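Perar laundry room reopens, and I finally washed everything
2018-04-26

If you live in the Perar building and you've been dragging your bags three blocks to the Batista laundromat since August, you can stop! The shared laundry room on the ground floor is open again, and I went down on the first morning with more washing than I'd like to admit.

The short version: new pipes, new floor, 8 machines where there used to be five, and a long white counter for sorting and folding. Tatiana Vlček from the building office told me the whole job came to 2,095, a bit under what they'd set aside, and the leftover money is going toward a second drying rack (yay). A wash costs the same as before. You still need the old token, so don't throw yours out like I nearly did.

The counter is my favorite part. The old room had one wobbly shelf, and you ended up folding on top of a machine while somebody waited for it. Now there's space to spread out properly, and of course it gets messy in no time.
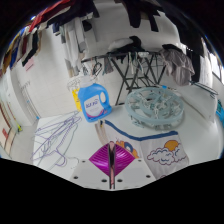 Detergent, purple hangers, a round clip hanger and some cartoon-print washing.

I'm a big fan of those round hangers with all the little clips, by the way. Socks, washcloths, anything small goes on one and you carry the lot upstairs in one go. The thin wire hangers are another story. They tangle if you so much as look at them, and I spent a good chunk of my first spin cycle pulling them apart.

Zdislava Urban on the second floor was in there too, with bedding for a family of five, and she's mostly pleased. Her one complaint is the light by the door, which goes off after 30 seconds if you stand still. The office says it will be adjusted.

Hours are 8 in the morning until 9 at night. Please take your hangers and bottles back up with you when you're done. Anything left on the counter gets moved to the shelf by the Grestatau Street entrance and stays there for 3 days.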